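June, notebook, textile bench. 8:10 am

Carrying on with the shrink test on the undyed sheeting from Kendon. Torquil Rankin wants numbers before the Plerusora order goes in, so no time for the full set. Doing 5 wash cycles, not 10.

Cut strips last night, marked both ways with the laundry pen. Pen bled on two of them, recut. Use thread marks next time!! Same note as last time I think.

Cycle 1 done. Warp pulled in more than weft, as expected. Cycle 2 same machine, same soap, line dried. Strip 4 came out skewed, edge not on grain, my cutting. Leaving it in but flagged.

Finlay Gourlay asked if we should tumble dry. Spec from Cleteck says line only. Customers wont read that. Will run one spare strip in the dryer and keep it on a separate page. 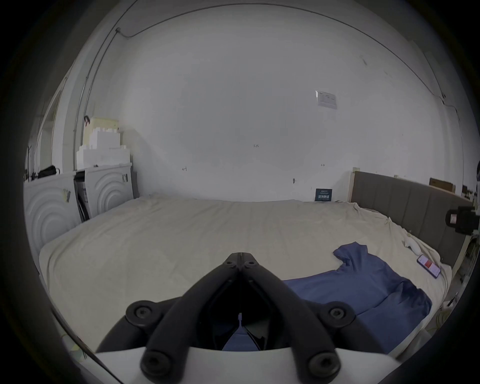
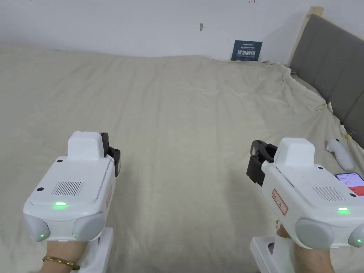 Cream/beige sheet on the bed, both shots.

Rub test: 3,000 turns on the Li tester, medium weight. Some fuzz at the center, no holes. Started pilling earlier than the old batch but I dont have the old sheet to hand, so going by memory. Finlay to dig out the binder.

Hem thread: cotton shrinks with the cloth, the poly one doesnt and you get a pucker. Go with cotton. Torquil prefers poly for strength, argue about it at lunch.

Still to do
- cycles 3 to 5
- weigh the dry strips befor and after
- ask Kendon if the cloth was preshrunk, invoice doesnt say
- new blade for the rotary cutter

4:40 pm. Cycle 3 in. Measure tomorrow once the strips have sat flat overnight.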